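Home | Makers | Shows | Workshops | Contact

A bench, a kettle and a lot of silver wire

I got to Tobias Whitfield's studio in Travitz a little after 9 in the morning, and he already had solder on his sleeve. "Come in, mind the bucket," he said, and then we talked for so long that my tea went cold twice.

Tobias makes enamel and silver brooches under the name Ellalitz (it was his grandmother's nickname for the cat, long story). Before that he spent 12 years fixing pianos. I asked if the two jobs had anything in common and he laughed at me!

"Everybody wants me to say yes. I guess you learn to sit still. But a piano doesn't crack because you looked away for a minute. Enamel will."

He started with a night class in Rosenthal, mostly to get out of the house one winter, and his first piece was a leaf pin that his sister still wears. I've seen it. It's kind of lumpy and I love it.

"The green was supposed to be blue," he told me. "I had the jars mixed up. Then a lady at the grocery store asked her where she got it, and that was it, I was buying a kiln."
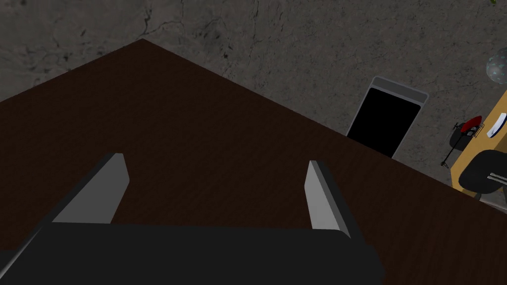 Sirside Makers Guild, Metals and Jewelry Group

Last year he finished 274 brooches, which sounds like a ton until you hear how many went in the scrap jar. He wouldn't tell me that number. He did tell me he sold his first one for 20 dollars and felt guilty about it the whole drive home.

"Pricing is the worst part," he said. "I'd do a month of filing before I'd do an hour of price tags."

These days he does a handful of shows and sends a few trays to a gallery in Rosenthal. He's picky about shows now. Outdoor ones are pretty much off the list after a gust took his whole display into a kettle corn stand (he got free kettle corn, so there's that).

I wanted to know what he's working on next, and he pulled out a sketchbook full of moths. Big fat ones, with twisted wire for the antennae. He's aiming to have the set ready for our November show, if the wings behave.

"I've made the same left wing six times," he said. "The right one came out fine on the first try. So maybe I'll sell half a moth."

I'd buy it. I already have a spot for it on my coat.

Related
- Getting started with torch enamel
- Table sign-up for the November show
- Studio visit: beads and more beads
- Caring for your silver

Contact the guild | Copyright Sirside Makers Guild | Back to top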